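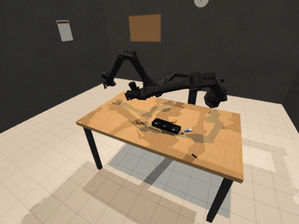 Can a machine do the tidying up at home yet?

Parts of it, slowly, and only the parts somebody has shown it many times over. Picking one small thing off a clear table is within reach. Sorting out a kitchen drawer on your own terms, with your own odd rubber bands and dead batteries, is a good way off.

That's the short version, and the rest of this README is me explaining what's in the Flisholm tabletop set and what I think you can fairly get out of it. I'm Nouhaila Ouali, I put the set together at Sekden with a lot of help from Dougal Halliday, and I'm the person to moan at if a file won't open.

What's in it

There are 762 simulated runs, all with two arms at a table and a few small things to deal with. I held back 200 of them for testing, so please don't train on those (it's very tempting, I know!). Another 295 have written notes from Oanh Hứa, who watched every one of them from start to finish and put down in everyday words where each try went wrong. Her notes are my favourite part of the whole thing – read a few before you look at any scores.

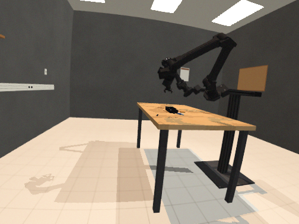 Two arms and a wooden table, simulated, gripper empty.

What it's good for

Use it if you want to compare ways of teaching a chore, or if you just want to see how hard "put that away" is once you have to spell it out. Torquil Ogilvie has been trying it for shop-floor jobs, kitting mostly, and reckons that's nearer to being useful than anything in the house. I agree with him, a bit grudgingly. A bench at work gets laid out the same way each morning and my kitchen certainly doesn't.

What it won't tell you

Everything was rendered, so a good score says very little about real cloth, wet plates or a sticky jar lid. There's no washing up, no laundry and no pets walking through. Friction is set to one value throughout, and I'd like to vary it in the May update if I get the time.

Known problems

A few runs stop early and still carry the "finished" tag. Donnie Galbraith is going through them, so check the changes file before you quote any numbers. The Guthrie loader also reads the left and right arms the wrong way round unless you set swap_arms to false.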